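Ticket 506 – Hand-held gripper kit, right unit loses sync
Product: Bovau two-hand kit (supplier Londska)
Opened: 8th April
Status: waiting for supplier

1. Problem
We have the kit on trial since January. When both grippers record together, the right one falls behind the left by 2 seconds or more. It starts after some 40 minutes of work. The task is picking small wrapped snacks from a bed, with the pads fully open at the start.

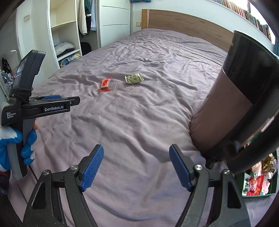 2. What we tried
– Restarted both units, left first, then right. No change.
– Changed the cable of the right unit for the one from our Hameck set. The delay came later, but it came.
– Installed firmware 34 again. No change.
– Opened and closed the jaws ten times before recording, as the manual advises. The jaw angle reads correctly.

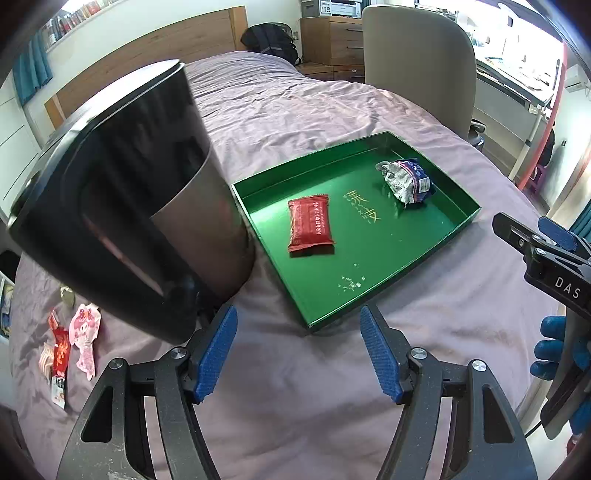
The delay makes our labels wrong, and this is the main reason we cannot accept the kit yet. The log shows a grasp when the video still shows open jaws. With a target such as the red packet in the green tray, I need the closing moment to be exact. Shaikh support asked if the cable is pulled during the work – I do not think so, but I will fix it with tape and test again.

3. Request
Please send a replacement right unit, or tell us which log file you need. The left unit has no fault and we would like to keep it.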